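Nandolico remote teaching: frequently asked questions

Do I need to know programming?
No. You wear the headset, hold the two handles and the robot follows your hands. Most new operators in Narnholm need one morning to feel comfortable.

Should I guide the arm by hand or by remote control?
For short movements, by hand is quicker. For work at low places, such as drawers, please use remote control, so you see the same view as the robot.
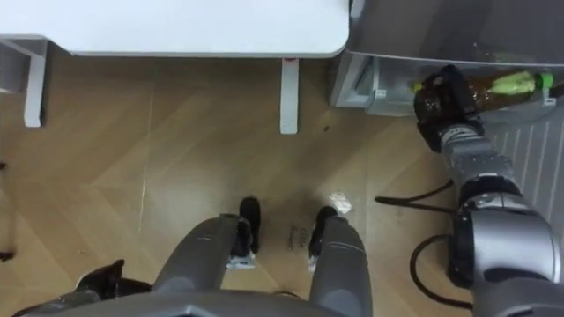
The right gripper at a brown bottle in the open drawer, seen from the head camera.

How many demonstrations are necessary?
For one simple task we ask for roughly 500. The Bassi set, our biggest until now, has 3000.

What if I make a mistake in the middle?
Press the grey pedal and begin again from the start position. Please do not repair the movement halfway, it gives us trouble later when Weidong Tang checks the recordings.

The arm is slower than my hand. Is it broken?
No, the speed is limited. Move calmly and wait for it.

Can I teach with the left arm only?
Yes, from March. Until then write to Audrey-Anne Gauthier and she will change the setting for you.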